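June, afternoon. Notes on the Cilmont soft finger kit, trial unit

Kit was collected from Feltside this morning. We have it on loan and must decide if we keep it before the loan is finished. I write down everything in the order I did it, so Kanini can repeat it without asking me.

**What came in the box**

- one pair of fingers, black, with the curved outer side
- adapter plate and screws
- a small tube of thread lock (already opened, I did not use it, I used ours)
- printed card with the tightening order
- no spare pads, although the offer from Feltside says "with pads". I have written to them.

**Mounting**

The plate did not sit flat at the first try. There was a small burr at one of the holes on our side of the wrist, left from the old Fusura fingers. I took it off with the fine file and cleaned with alcohol. After this the plate was flat and I could not get a feeler gauge under it at any corner.

The card says to tighten the screws crosswise in 2 passes. I did so. The connector is the same as for the Fusura, so the cable stays as it was. This is a good point for Cilmont, because with the other offer we would have to change the cable too, and the cable runs inside the arm cover.

**Closing and zero position**

The software must be told where "closed" is. The Cilmont guide is not clear on this page. It says to close "until contact", but contact of what? The fingers are a little flexible at the tip and they touch there before they touch lower down. I tried first with contact at the tip only, and saved it, and then the readout jumped between closed and nearly closed all the time. So I deleted it and closed further, until the inner faces were together, and saved again. The readout was then steady.

For checking this I go to the low pose over the bench, fingers empty, and look at the seam through the wrist camera. The two sides should mirror each other. If one finger stands higher at the tip, the plate is turned and must be done again.
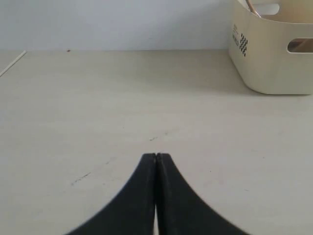

Zawadi Makori wrote back that the seam is fine to look at but it tells us little about force, and that she would not sign for the kit on the closing test alone. She wants the repeat cycle done the same way as we did for the Fusura fingers, with the same pause between, or the numbers can't be put side by side. She also asked if the Owino service contract would still cover the wrist when somebody else's fingers are on it.

To the first point I agree and did the cycle after lunch, see below. To the second I don't know. I have read the contract and it names "approved end parts", but there is no list. I have asked Owino by email and I wait.

**Repeat cycle**

100 times open and close, nothing between the fingers, same pause as in the Fusura test. Result: 7 times the readout showed "nearly closed" at the end instead of "closed". All of them were in the first part of the run, later it did not happen any more. Possibly the material needs to settle. Possibly my zero was saved a little too early. I will not guess, I will run it again tomorrow from cold with the same zero, and change nothing else.

No error stops. The motor sound is the same as before to my ear. After the run I wiped the inner faces with a white cloth and there was no black colour on it, which was a complaint Kanini had about the sample pads last year.

**Things I like**

The change of fingers is quick when the plate is once in place. The curved outer side gives more room when going in beside a neighbour part, at least according to the drawing. I have not tested this yet. The screws are a normal size.

**Things I do not like**

The guide. Two pages are for a different model, and the page with the zero position is the weakest one although it is the one everybody will need. Also the tips are quite blunt, and for the thin washers I am afraid they will push and not pick. The Fusura fingers were not good at washers either, so it is perhaps not fair to hold it against Cilmont.

Price: I leave this to Kanini Langat, she has the two offers. Please look if the pads are a separate line in the Feltside one. In my copy the bottom line is badly printed.

**To do**

- [ ] repeat the cycle from cold, same zero
- [ ] grip test with the foam block, then washers
- [ ] answer from Owino about the contract
- [ ] answer from Feltside about the pads
- [ ] put the Fusura fingers back in their bag with the old screws, they are at the moment in the tray on my desk
- [x] file off burr, note it in the wrist log

Zero saved under the name "cilmont_closed_b". The first one is deleted, please do not look for it.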